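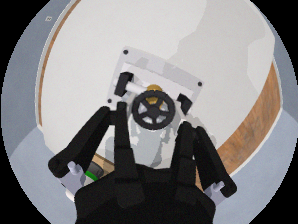 Prise du volant : Skodar contre Ditex, suite

Reprise des essais en simulation sur le banc vanne. La tâche ne change pas : approche, saisie du volant, rotation, relâchement. Même contrôleur pour les deux pinces (Usetti, boucle en impédance), même pose de départ, caméra de poignet. Seuls changent les doigts et le modèle de contact.

La Skodar, réglages d'usine, passe 7 essais sur 15. Les échecs se ressemblent : un doigt touche la jante avant l'autre, le poignet compense, et la prise se referme de travers. J'ai d'abord accusé le frottement. En le montant à 1,2 je n'ai gagné qu'un blocage plus franc et des forces de contact absurdes. Retour à la valeur initiale.

Le vrai coupable est l'alignement. La platine est posée en biais sur la table ronde, et mon estimation d'orientation se faisait sur la platine seule, blanche sur blanc — autant dire sur rien. J'utilise maintenant le volant et les deux blocs noirs aux extrémités du tube, bien plus contrastés. 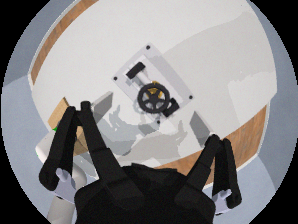

L'erreur angulaire médiane tombe à 2 degrés et la saisie devient répétable, à condition de partir doigts bien écartés et de ne fermer qu'une fois la paume centrée sur le moyeu. Fermer pendant l'approche fait gagner un peu de temps de cycle, mais on retombe dans le contact asymétrique.

Côté Ditex, rien de concluant. Le pas de calcul à 2 ms fait vibrer les articulations dès que les deux doigts sont en charge. À 1 ms c'est stable, mais la simulation passe sous le temps réel. Je n'ai pas encore essayé le solveur de Qureshi, qui gère autrement les chaînes fermées.

Reste à faire : relancer la série avec la nouvelle estimation de pose, journaliser le couple au poignet — il me manque sur la moitié des essais — et revoir le seuil de relâchement, trop bas à mon avis.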